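18/01/2019
记录:釉料间

接着上一本写。上一本最后几页是缎面白釉的针孔统计,中断在换瓷土那一批,结论没有写完,先把当时的情况补在前面,免得以后翻的时候对不上。

白釉配方从七月起没有改过比例,改的只有原料来源。长石一直用 Sirkville 那个矿的钾长石,瓷土原来用的是库存的旧料,用完以后换成 Temby 的水洗土。换土之后头一窑没有看出差别,第二窑开始在炻器坯上出现针孔,集中在器物的肩部和内底,外壁中段很少。瓷坯上几乎没有。当时的处理是多搅一会儿,釉浆过两遍筛,针孔略减,没有消失。后来订单赶,白釉暂时只上瓷坯,问题就搁下了。

这次重新做,目的有两个。一是弄清楚针孔到底跟土有关,还是跟坯有关,还是跟烧成有关;二是如果跟烧成有关,能不能在不改配方的前提下用冷却段解决。配方一改,和已经交出去的那批杯子颜色就接不上了,补货会有麻烦。所以改配方放在最后考虑。

配料。每组干料 200 克,分开称,每种原料单独过一次秤,称完在配方单上打勾,不累计去皮。累计去皮快,但秤的零点会漂,到最后加锆白的时候误差全堆在它身上。锆白的量直接影响遮盖,差一点试片上就看得出来。上回有两组底色偏透,查来查去就是这个原因,试片已经作废,编号不再沿用。

组别如下,编号写在试片背面,用氧化铁水写,别用釉下铅笔。铅笔在这个温度下会发虚,去年有几片背面读不出来。

甲组:原配方,Temby 生瓷土,不动。
乙组:原配方,瓷土的一半换成自己煅烧的同一种土,按烧失折算重量。
丙组:碳酸钙换成硅灰石,石英相应扣减,钙的摩尔量保持不变。
丁组:乙和丙的改动合在一起。
戊组:甲组的釉浆,多加水,比重压低,用来看厚度的影响。

戊组严格说不是配方组,和其他几组放在一起是图省事。后面读表的时候注意,不要把戊组和乙组直接比。

煅烧土是用素烧窑顺带烧的,装在素烧过的碗里,盖一块棚板碎片。出窑以后有一层板结,用手能捏散,捏散后干筛一次。烧失用同一只碗烧前烧后称重得到,和 Temby 随货的单子对过,差别在秤的误差以内,就按自己测的数用。

硅灰石这袋放得久,袋口受过潮,里面有纤维状的小团,湿筛的时候堵网。先用热水泡开,再用硬毛刷在筛面上推。筛用 200 目。丙组过了三遍才没有明显的残渣,残渣收起来称过,量很小,没有补回去。以后硅灰石拆袋以后要换到带盖的桶里,这条写到墙上的清单里去。

釉浆静置过夜后测比重。甲、乙、丙、丁调到同一个比重,用量筒称重法,不用浮计。浮计在稠浆里读数滞后,每个人读出来都不同。乙组和丁组沉得明显比甲组快,生土少了,悬浮差,桶底有硬层。各加了一点泻盐水,搅开以后能挂住。加泻盐前后比重没有变,但流动慢了,浸釉时要注意数时间,挂得会比看上去厚。

丙组的浆和甲组手感接近,沉得略快,不用加东西。

试片用挤出的 L 形片,炻器土和瓷土各一套,每组每种坯 5 片。素烧是同一窑,位置尽量靠近。炻器土还是原来那种含细砂的,坯体颜色偏黄,断面能看见少量铁点。瓷坯当作对照。试片上釉前用湿海绵抹一遍,等表面水光退了再浸。以前有人习惯直接浸,试片上的灰会造成缩釉,缩釉的小坑跟针孔混在一起很难分。

浸釉时间统一,用同一只秒表。每片下半截浸一次,上半截再浸一次,中间重叠一段,这样一片上有单层和双层两种厚度。双层的地方在生釉状态下已经能看到小孔,甲组尤其多,用手指轻轻抹平。这里犹豫过要不要抹。不抹,能看到生釉孔和成品针孔之间的对应关系;抹了,比较接近实际生产。最后的做法是每组留一片不抹,背面多点一个点作记号。 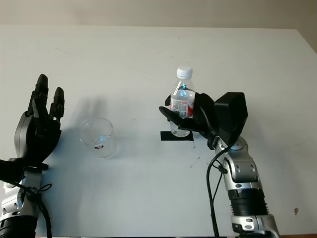 厚度用针测,针尖扎到坯体后量标记到针尖的距离,每片扎两处,扎过的位置不再看针孔。针测的误差不小,只拿来确认同组之间没有离群的。戊组果然薄,双层处和甲组单层差不多,这样就有了一个可以横向对照的点。

干燥。试片放在窑边的架上,隔天装窑。乙组有一片双层处出现细裂纹,像干裂的河底那种,范围很小。大概是泻盐加多了,浆稠,挂厚了。没有换掉,照烧。

烧成曲线。窑是 Ogura 的小电窑,控制器去年换成 Skonix 的,能存多段程序。旧控制器只能走升温和保温,冷却段靠断电自然降,白釉以前的“标准烧”就是这样来的。新控制器可以控制降温,所以这次才有条件做冷却段的比较。

目标是测温锥 6 号倒到位。三窑分别是:

第一窑,标准烧。升温到顶温,不保温,断电自然冷却。
第二窑,顶温保温,然后自然冷却。
第三窑,升到顶温后不保温,快降一段,在较低的温度上停住保温,然后再自然冷却。

三窑的升温段完全一样,前段慢,过了石英转化以后放快,最后一段再放慢。第二窑和第三窑的顶温都比第一窑略低,用来抵消多出来的热功,使三窑的测温锥倒的程度一致。这一步是试出来的,为此先空烧过两次,只放锥和几块废坯。空烧的记录在窑本里,不抄过来了。

每窑上中下各放一组锥,每组三只,低一号、目标号、高一号。只看控制器的显示是不够的。热电偶在窑的后壁中部,伸进来的长度比说明书上要求的短,读数偏向壁温,窑装满的时候差得更多。这个偏差是稳定的,可以用锥去修。换控制器的时候热电偶没有换,仍然是旧的那支,头部已经有一点剥落,下次换窑丝的时候一起换。

装窑时每层棚板放全部五组,不按组分层。窑的上层偏冷,按组分层会把位置的影响算到配方头上。上一次就犯过这个错误,把一组看起来好的结果归到了换土上,其实那一组全放在下层。每层里面再把顺序打乱,位置画在窑本上。棚板用刚刷过隔离层的,避免掉渣落在试片上。

第一窑结果。锥:上层偏软不足,中层到位,下层略过。和预计一致。试片在强光下斜着看,再用放大镜数双层处的针孔,只记等级,不记个数。等级分无、少、中、多四档,档的标准片是从旧试片里挑出来的,和这批放在同一个盒子里。以前记个数,数到后来每个人对“算不算一个”的标准都不一样,数据没有可比性。

炻器坯上:
甲组,多。
乙组,中。
丙组,中,偏少。
丁组,少。
戊组,双层处为中,单层处为少。

瓷坯上:
甲组,少。
其余各组,无。戊组有一片边上有一个较大的坑,断开看是坯里的杂质,不计。

单看这一窑,可以说几件事。坯的影响很明显,同样的甲组釉,瓷坯上少,炻器坯上多。釉里的气体来源也有影响,生土和碳酸钙都在放气,两样都减掉的丁组最好。厚度也有影响,而且影响不比换原料小。戊组单层在炻器坯上达到“少”,只靠变薄就做到了。代价是遮盖差,坯体的黄透出来,棱线的地方发灰褐。客户要的是厚白,这条路走不通。

不抹的那几片和抹过的比较:甲组双层,不抹的那片更差,而且针孔的位置和生釉时拍下来的孔位大部分能对上。也就是说有一部分针孔在生釉阶段就已经定下了,烧的时候没有愈合。丁组不抹的那片也有几个能对上的,但多数愈合了。这个观察以前没有人做过,只是口头上说“抹一下会好”。现在可以确认抹是有用的,但只解决一部分。

第二窑结果。锥三层都接近,上层比第一窑好。保温使窑内均匀了,这是附带的好处。

炻器坯上,甲组从多变成中。丁组变成无到少之间,只在最上层的一片有。但是釉面变了,缎面减弱,光泽上来,尤其下层,几乎成了半光。白也冷了一点。流动增加,双层的下缘有垂积,还没有流到足部。瓷坯上光泽变化更明显,放在已交货的杯子旁边一眼能分出来。所以第二窑的程序不能用,至少不能用在补货上。

还有一件没有预计到的,乙组在第二窑里有一片起了泡,泡是闭口的,指甲能按破。泡下面的坯有一个小黑点,像是铁质颗粒。查了同一片的背面,也有黑点渗出。这应当是坯里的铁在高温停留时间过长时放气顶出来的,和釉没有关系。炻器坯怕长时间的顶温保温,这点在书上见过,手头的土也符合。

第三窑程序里停住的温度选了几个值比较,为了不占太多窑次,只用甲组和丁组的余片做小试。停得太高和第二窑没有区别,停得太低釉已经稠了,孔口的边变圆但不闭合,看起来反而更显眼。最后定下来的那一点在两者之间,数值写在窑本和控制器的程序备注里。保温时间也试过两种长度,长的那种针孔没有再减少,缎面结晶反而粗,手摸发涩,勺子划过会留金属痕。取短的。

降温段的速率受窑本身限制。程序里写全速降,实际降多快取决于装了多少东西。空窑降得快,满窑慢。Skonix 控制器在这一段只是断开加热,等温度到了再接上,并没有别的办法让它更快。因此同样的程序,装满和半装的结果会有差别。试片窑为了接近生产状态,空的地方用废坯填到和平时差不多的重量。填的坯也是炻器土,素烧过的。

第三窑正式结果,炻器坯上:

甲组,少到中,比第二窑略好。
乙组,少。
丙组,少。
丁组,无。上中下三层都没有发现。
戊组,单层无,双层少。

瓷坯上全部为无。

釉面方面,甲组和交货样的差别需要并排在斜光下才能看出,光泽接近,色接近。丁组的白比甲组略干净,估计是煅烧土里的有机物已经烧掉,另外硅灰石比那袋碳酸钙白。缎面的质地稍细。这个差别单独看没有问题,和旧杯子摆成一套时可能有人会注意到。

冷却比较慢的部位,缎面更重。碗的内底和厚的足部要特别看。试片是薄片,不能代表碗。因此第三窑之后又加做了 6 只小碗,甲组和丁组各半,生坯来自同一块练泥,由同一个模子旋出。上釉用浸,内外一次,碗底朝下出浆时停一下让内底的余浆流走。以前内底针孔多,其中一部分原因就是余浆积在那里,厚度比壁上大得多。

小碗按第三窑的程序烧。甲组的碗内底仍有针孔,等级为少,肩部偶尔有一个。丁组的碗没有针孔,内底缎面略重,和壁上的过渡是连续的,看不出界线。用叉子在内底划,有一点痕,湿海绵加去污粉能擦掉。放进醋里浸过夜,与未浸的部分比较,没有看出失光。这个只是粗看,正式的浸出要送出去测,送样单还没有填。
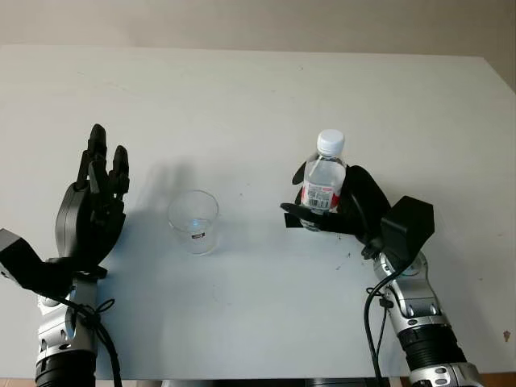

冷热试验。丁组小碗放冷冻格过夜,取出后直接倒开水,反复 4 次,没有听到开裂声,擦墨以后也没有看到纹。甲组的碗同样处理,也没有。换硅灰石以后膨胀系数按计算应当不变,成分没有变,这个结果可以理解为计算没有算错,意义只有这么多。剥釉没有试,口沿上还没有看到迹象,等有了更多的碗再磕。

关于原因的整理。针孔有三个来源,分别在不同阶段起作用。

生釉阶段,坯体孔隙里的空气在浸釉时被水顶出来,从釉层中穿过,留下小孔。坯越干、吸水越快,孔越多。双层浸釉时第二层把第一层里的水又推进坯里,空气再出来一次,所以双层处比单层处多。抹平能把孔口盖上,但下面的空腔未必填实。湿海绵抹坯可以减弱,抹得太湿又会使釉层挂不上厚度。

升温阶段,碳酸钙分解,瓷土脱去结构水,坯里的有机物和硫化物氧化。这些绝大部分应当在釉熔封之前完成。升温太快,或者素烧不足,放气会拖到釉已经开始封口的时候。素烧提高可以减少坯这边的气,但吸水率下降,上釉变难。现在的素烧温度是折中的结果,暂不动。Temby 的土比旧料细,细的土堆得密,生釉层透气差,可能也使气体出得晚。这只是推测,没有直接的证据,除非再找到一点旧土做对照。

熔融阶段,釉已经是粘稠的液体,气泡上升到表面破裂,留下坑,坑能不能填平取决于粘度、表面张力和时间。这种白釉的粘度大,锆白又使它更大。快降后保温的道理在于,温度低下来以后新的气泡不再产生,已有的气泡收缩,而釉还没有稠到不能流平。如果在顶温保温,流平的能力是强,但坯还在继续放气,铁多的坯尤其如此。第二窑起泡的那一片可以作为旁证。

旧料时期为什么没有针孔,还不能完全解释。可能旧料粗,可能旧料在仓库里放的时间长,也可能那时的浸釉习惯薄一些。旧试片的断面在放大镜下看,釉层确实略薄,但挑出来看的只有少数几片,不能下结论。旧料的空袋还在,上面没有批号。以后每种原料到货时留一小罐,贴标签写到货日期和袋上的批号,放在顶层架子上,不许用掉。

关于 Sirkville 长石。有一次怀疑过是长石换了矿层,因为袋子的印刷变了。做过熔锥对比,新旧两袋各压一个小锥,同窑烧,熔融形状没有区别。长石先排除。下一袋到的时候再压一次,形成习惯。

决定。补货的那批杯子仍用甲组,程序改用第三窑的,双浸处一律抹平,炻器坯的杯子内底在上釉前多抹一遍湿海绵。出窑后有针孔的按“少”这一档为界,达到“中”的不交。新系列改用丁组,同样用第三窑的程序。两种釉的桶用不同颜色的盖,盖和桶身都写字。釉浆不允许互相补桶,虽然成分算出来一样,悬浮状态不一样,混起来以后比重和厚度的对应关系就乱了。

控制器里存的程序名很像,差一个字母,上个月已经有人选错过一次。把不用的那条删掉,第二窑的程序只留在窑本里,不留在机器上。程序删除前先抄一遍,抄完由另一个人对。

待办。
热电偶换新,换完以后重新空烧放锥,第三窑程序的顶温大概要重新修。
煅烧土多备一桶,烧失每批测,不沿用这一次的数。
丁组的悬浮要解决。泻盐能用,但放置一周以后又沉。考虑加少量膨润土,和干料先混匀再下水,加了以后重新看干裂。
送浸出样,甲组和丁组都送,碗和杯各一。
炻器土里的铁点,问一下供应商近几批的筛分有没有变化。
标准片做第二套,现在这一套边上已经磕掉一块。
筛子检查,200 目那只靠近框的地方有一处网线松了,暂时不漏,不要用力刮。

补记。清洗下来的废釉收在沉淀桶里,不倒水槽。桶里白釉和铁釉混在一起,已经接近满。澄清后的上层水可以舀出来洗地,底泥晾干,装进废坯碗里随窑烧成块再扔。装的时候不要超过碗的一半,上一次有一碗冒出来粘在棚板上,磨了很久才磨掉,那块棚板现在只用在最底层,有凹痕的一面朝下。

再补。甲组剩余的釉浆合并回大桶之前测过比重,略有上升,是敞口放着蒸发的,加水调回。丁组单独留桶,盖严。其余三组各留一小瓶,剩下的进沉淀桶。

留言

素烧那边可以看一下排气口,前段一直是关着烧的。我这边打开以后炻器坯的针孔少了一档,釉没有改。

回楼上:我们前段开着,过了暗红才关。窑本里写了,这页没抄。下次做一窑全程开的对比,放在换热电偶之后。

硅灰石换碳酸钙的时候石英扣了多少?我照摩尔量算,扣完以后浆变得很好沉,不知道是不是正常。

石英扣的量就是硅灰石带进来的硅,按你那袋的分析单算,各家纯度有差别。沉得快正常,丙组也略快。生土没减的话一般不用加泻盐,先看比重是不是偏低。

膨润土加进去之后缎面会不会变?我记得以前加多了有点发黄。

量少看不出。等丁组那桶做完再记在后面一页。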